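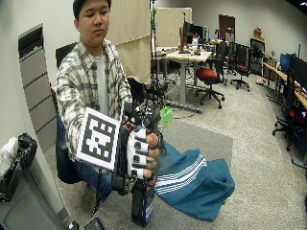 N.º 13 · Página 11

Turkon estrena un plan de orden en su sala grande, y la toalla sigue en el suelo

La empresa Turkon ha puesto en marcha en noviembre un plan para ordenar la sala grande de su sede, en el edificio Gornthorpe. Lo ha bautizado Wumbei, le ha asignado 2.000 euros y le ha dado 30 días de plazo. El documento que lo explica ocupa 11 páginas y promete «un espacio despejado, con cada objeto en su lugar». A juzgar por el estado de la sala, queda trabajo.

Sobre la moqueta gris hay una toalla de color verde azulado, con tres rayas blancas paralelas cerca de un extremo, medio arrugada y en parte encima de una zona de alfombra más oscura. Junto a la pared se apoyan una bolsa blanca hecha un gurruño y otra negra, de basura. La papelera, o al menos un cubo de plástico gris que bien podría servir para eso, está al lado. La mesa de tablero de madera clara y estructura metálica tiene cosas repartidas por toda la superficie, y hacia el fondo se mantiene en pie una botella roja. Un joven con camisa de cuadros sostiene otra, oscura, de etiqueta azul y blanca. El plan dedica un apartado entero a las botellas y no aclara dónde van.

La responsable de Wumbei es Kekeli Sowah, que llegó al departamento de servicios generales antes del verano y defiende el método con convicción. «La gente cree que ordenar es guardar. Primero hay que decidir qué se queda», explica. Según Sowah, todo lo que hay en la sala pasará por tres destinos: se queda, se va o espera. Lo que espera se revisa al final del plazo. Preguntada por quién toma esa última decisión, responde que «se está definiendo».

Cuesta no acordarse del intento anterior. La empresa ya repartió hace un tiempo etiquetas adhesivas para marcar los estantes, con un código de colores que había que consultar en una hoja colgada de la puerta. La hoja se cayó y alguien la guardó, quizá demasiado bien. De aquello quedan algunas etiquetas verdes que ya no significan nada y un rollo sin abrir en recepción.

Esta vez el grueso del presupuesto se irá en mobiliario. La propuesta elegida es de Vesa, un pequeño proveedor de muebles de oficina que ofrece cajones apilables, ganchos de pared y unas bandejas para la mesa. El catálogo es bonito. También es cierto que la sala ya dispone de un armario alto y gris, arrimado a la pared curva, y que en el plan no figura ninguna revisión de lo que contiene. Antes de comprar cajones parecería sensato mirar dentro de lo que ya se tiene — aunque eso, claro, no sale en ningún catálogo.

Tampoco está resuelto el asunto de los textiles. El documento recomienda doblar toallas y paños «en tercios» y guardarlos en vertical, técnica que cualquiera puede aprender en una tarde y abandonar a la mañana siguiente. Sowah asegura que habrá sesiones prácticas de un cuarto de hora al terminar la jornada, con asistencia voluntaria. En la plantilla la idea despierta un entusiasmo moderado. Una empleada de contabilidad que prefiere no dar su nombre lo resume así: «Yo doblo lo que me pongan delante. Lo que quiero saber es quién lo va a desdoblar».

Con la basura el plan es más concreto. Las bolsas llenas deberán salir de la sala el mismo día en que se cierren, y ninguna podrá quedarse apoyada en la pared «de manera provisional». La palabra aparece cuatro veces en la misma página, siempre entre comillas, lo que hace pensar que la redactora conoce bien el terreno. Falta por saber si la norma vale también para las bolsas que no son de basura, como las de compra o de transporte, que suelen acabar en el mismo rincón sin que conste su contenido. Sowah dice que sí. El texto no lo dice.

La mesa será la prueba más visible. Wumbei fija que el tablero quede libre a las siete de la tarde, botellas incluidas, y que cada cual retire lo suyo. Lo que no reclame nadie irá a una caja común, y de ahí, pasado el plazo, a donde se decida. Los escritorios con monitores de la pared del fondo quedan fuera del plan en esta primera fase, una exclusión llamativa si se tiene en cuenta que buena parte de los objetos sin dueño acaba viajando de una superficie a otra. Despejar una mesa llenando la de al lado es un método antiguo y de eficacia comprobada, por lo menos hasta que alguien mira la segunda mesa.

La dirección de Turkon no ha querido precisar cómo medirá los resultados. Un portavoz se limitó a señalar que «habrá una valoración interna» y que, si es favorable, Wumbei se extenderá a otras plantas del edificio Gornthorpe. No hay cifras de partida ni inventario previo, y tampoco se ha previsto publicar la valoración. Sin saber cuántas cosas había al empezar, será difícil discutir que al final haya menos.

Sowah admite las dudas y pide paciencia. «Los primeros días siempre parece que hay más desorden, porque se saca todo», afirma. Es posible. El pedido a Vesa está pendiente de firma y la primera sesión de doblado se ha convocado para las seis y media de la tarde, en la misma sala. Quien quiera asistir debe apuntarse en recepción y llevar su propia toalla.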